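Tiltum Quarterly > Features > Home and Workshop

Features Reviews Letters Back Issues Subscribe

THE SHINE PROBLEM
Glossy wood is back, and it wants a word with your drinking glass

6 minute read

The slab came with a card. "Live with it," the card said, in the kind of lettering usually found on expensive soap. I had paid 278 dollars for a length of reddish wood with cracks in it, and I was being told how to feel.

High gloss went out of style when I was a kid, taking my aunt's dining table with it. For years after that everything was oiled, waxed or left looking thirsty. Now the shine has come back, mostly on long single boards with a lot of grain, and the stores in Burwood that sold pale matte oak two years ago are selling what looks like maple syrup poured over a plank. The claim is always the same. New varnish is tougher than old varnish. You can set a glass of water on it and walk away.

I doubt most sentences that end in "and walk away," so I went to see people who finish wood for a living.

Yu-ting Au runs a two-room shop on the Sostville road and has been varnishing tabletops for 18 years. She did not care for my card. "Live with what?" she asked. She thinks customers mix up two questions. One is whether water gets through a varnish, and a sound coat of a decent product will hold it off for a long time. The other is whether the surface will still look the way it did in the store, and there she gets vague in the way of somebody who has had a lot of phone calls in April, when people open the curtains.

Light is the trouble. A matte board forgives almost anything. A glossy one throws the window straight back at you in a white bar, and every fine scratch shows up inside that bar. Anything you stand on it gets a double, upside down, in the wood. Salespeople call this depth. I call it having to dust two of everything.

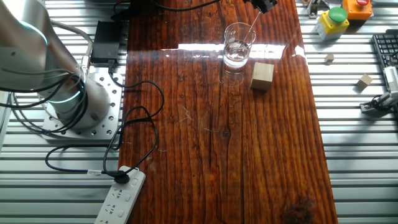 Then there are the cracks and knots. A generation ago a crack in a board was a reason to knock the price down. Now it's "character," and character costs extra. Au will fill a crack with clear resin if you ask, or leave it open if you insist, but she wants you to know that an open crack is a place where the finish stops and the wood begins. Spilled water goes looking for it. Knots are denser than the wood next to them and take up finish differently, so a board can look perfect everywhere except one dark spot.

Dela Bonsu takes the other side. He sells slabs under the name Gyamfi, from a storefront with very good lighting, and he's cheerful about my complaints. People have been putting wet things on wood forever, he told me. His own kitchen counter is a glossy board with a split down one end, and his kids do their homework on it. I asked if I could see it. He said it was being refinished.

To be fair to him, he laughed too.

I did my own test, for what it's worth, which is not much. I left a tumbler of water on my slab for 45 minutes, wiped up, and found nothing. I left it for 67 and found nothing. I left it overnight and in the morning there was a faint ring that I could see only from the couch, at breakfast time, with the sun low. By noon it had gone. I can't tell you if the board recovered or if the sun moved.

What did mark it was a small wooden block my nephew had been using as a garage for his cars. Raw wood on varnish seemed harmless to me, but he had been sliding it back and forth all afternoon, and there is now a dull lane in the finish as wide as the block. Au was not surprised at all. Grit gets underneath, she said, and then you're sanding. She puts felt on the bottom of everything in her own house, including the fruit bowl.

So does the new gloss do what the stores say? With water, mostly, as far as I can tell from one board and two people with opposite reasons to talk to me. I would still use a coaster - the cheap cork kind, which grips, and not a slice of matching wood. Ask what the finish is called and whether it can be patched or has to come off completely, because that's where the second bill comes from. And look at the board from low down, near a window, before you pay. Bonsu's lights are all in the ceiling.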